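Modby Word Lists: README

Modby is a set of word and phrase lists for speech-language pathologists who work with school-age children. It covers articulation only. There is nothing in it for fluency or voice.

Contents

The main file, words.csv, has 1787 entries. Each row gives the target sound, the position in the word (initial, medial, final), the number of syllables and a short carrier phrase. A second file, phrases.csv, holds 400 longer phrases for children who are past the single-word level.

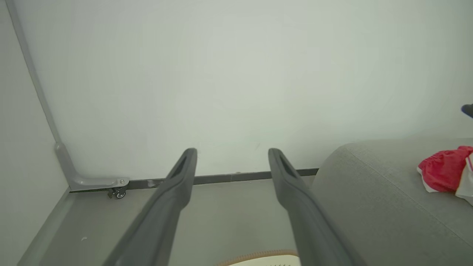

Entries were collected by Renu Kaushik from her own session notes and then checked for spelling and stress. Words with more than one common pronunciation were dropped. Every word also had to be easy to picture or point to, so household and classroom nouns make up most of the list. "Wall," "floor" and "sofa" are all in it, and all three can be practiced in a room as plain as this one. Brand names and slang were left out.

Sound coverage

Coverage is uneven. R, S and L have at least 100 entries each. TH and CH are thinner in medial position, and ZH has very few words at all. R blends are tagged separately from single R.

How to load it

1. Download the folder and keep both files together.
2. Open words.csv in any spreadsheet program, or import it into Hister with the default settings.
3. Filter by sound first, then by position. Filtering in the other order works too but is slower in Hister.
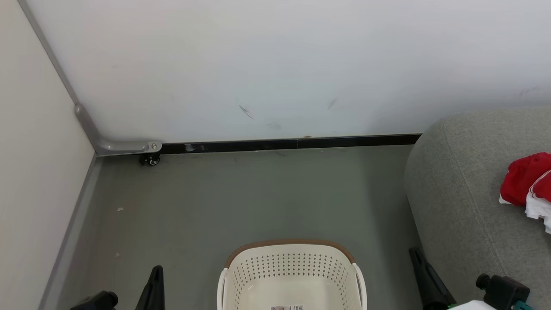
Known problems

Syllable counts follow General American speech. "Caramel" and "family" are listed with three syllables, and many children say two. Some phrases repeat the target sound in a second position, and these are not marked yet.

Changes

2021-07-31: Added the R blend tags. Fixed 12 rows where final and medial were swapped.

License

Free for clinic and classroom use. Please ask before reselling any part of the lists.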